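Phone battery tips that are mostly not worth your time

Every September, when the new handsets come out, the same list of battery advice goes around again. I have been repairing phones at a bench in Rurkville long enough to have doubts about most of it.

Closing all your apps. People swipe them away all day like crumbs off a table. The phone already puts idle apps to sleep, and starting one from scratch can use more power than leaving it alone. Close the one that is misbehaving and leave the rest.

Draining to zero once a month. This was advice for older kinds of batteries. With the lithium ones in phones now, running flat does them no good at all. Siv Sjögren brought me a two-year-old phone she had faithfully emptied every few weeks, and it was in worse shape than her husband's, which lives on a charger.

Never going to 100 percent. There is something to this one, but not as much as the forums claim. If your phone has a setting that stops the charge early, turn it on and forget it. Setting an alarm so you can unplug at the right moment is a poor use of an evening.

Battery saver apps. I have yet to see one that earned its place. The one on my test phone was showing ads with the screen at 5 percent. Your settings menu already has a power saving mode.

Dark mode. It helps on some screens and does next to nothing on others. Use it if you like how it looks.

Putting the phone in the freezer. No. Bendik Lunde still insists it works — he has replaced two phones since he started.

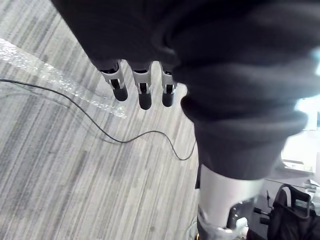
What does help is dull. Turn the screen brightness down, and shorten the time before it goes dark. Look at the battery page in settings and see which app is at the top. Keep the phone off the dashboard in summer. If you are putting one away in a drawer for months, leave it at 40 or 50 percent, switched off.

And if the battery is old, replace it. Liv Nordin paid 36 dollars for hers and had it done over lunch. I would be wary of any cheaper part with no maker's name on it, and if the back of the phone has started to bulge, stop charging it and take it to a shop.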